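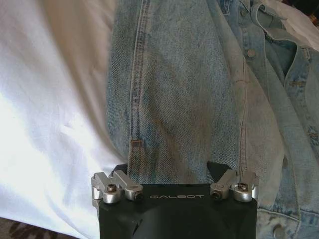 **From:** Rohani Sinaga
**To:** Grellport Menders list
**Date:** 2018-06-23
**Subject:** Re: Jeans: fold along the side seam or the inseam?

Hi all,

Oh, I am so glad somebody asked this! I've been folding jeans for the Irirbridge clothing swap since February and I have more opinions than I know what to do with. Quoting the original so the digest people can follow:

> I'm sorting a big pile of denim for the swap and every pair I fold comes out as a lump. My mother matched the side seams, my husband matches the inseams, and the stacks fall over either way. Also, is it worth doing on the bed or should I clear the table? And what do you do with the really faded ones, where the cloth is soft and won't hold a crease?
>
> Salehi

Side seams, Salehi, every time. Your mother is right! The outside seam on most jeans is close to a straight line from the waistband to the hem, and the inseam isn't, so if you bring one side seam over to the other you've got a long firm edge to work from. Hold the pair by the waistband, let the legs hang, give one good shake, and then lay it down. The crotch will stick out in a little triangle. Tuck that in flat so you have a long rectangle, then hem up to just below the waistband, then in half again. If you want them to stand on a shelf, do thirds for that last part.

While you've got the seam in your fingers, run your thumb down it. I love this bit. On jeans with double stitching down the side you can feel where one row has let go long before you'd notice it by looking, and the bar tack (that short dense bar of thread going across the seam, often in tan or orange) is worth a look too. If the tack has pulled loose, the seam below it is usually next. I put a safety pin in anything that needs a stitch and toss it on the mending side. A loose tack takes me 10 minutes by hand, and most of that is finding the thread.

Bed or table: I like the bed, with a plain white sheet over it. You can see every bit of lint and stray thread, and dark denim that's going to shed its dye does it on a sheet you can wash and leaves your good blanket alone. Pull the sheet reasonably smooth but don't fuss over it, it'll be a mess of creases after the second pair. A table is easier on the back, I'll give it that. At the last swap we had nearly 300 pieces to get through and I switched to the table halfway because my knees had quit.

The faded ones are my favorites, the pale ones that still have some indigo left in patches. You're right that they don't hold a crease the way new ones do. Two things help: fold them while they're still a tiny bit warm from the dryer, and roll them up from the hem if folding fails. Rolled jeans pack beautifully in a crate. Please don't iron them for the swap, people will want to feel how soft they are.

One more, on sizes. Could everybody write the waist and length on masking tape and stick it on the OUTSIDE of the fold? In February we put the tape inside and had to undo 200 pairs. Cleromero has offered us 2 more racks, so shorts and skirts can hang and only the long legs need folding.

Does anybody have a good match for that old golden topstitch thread? The spool I bought is much too yellow and I've got a stack of side seams waiting on it.

Rohani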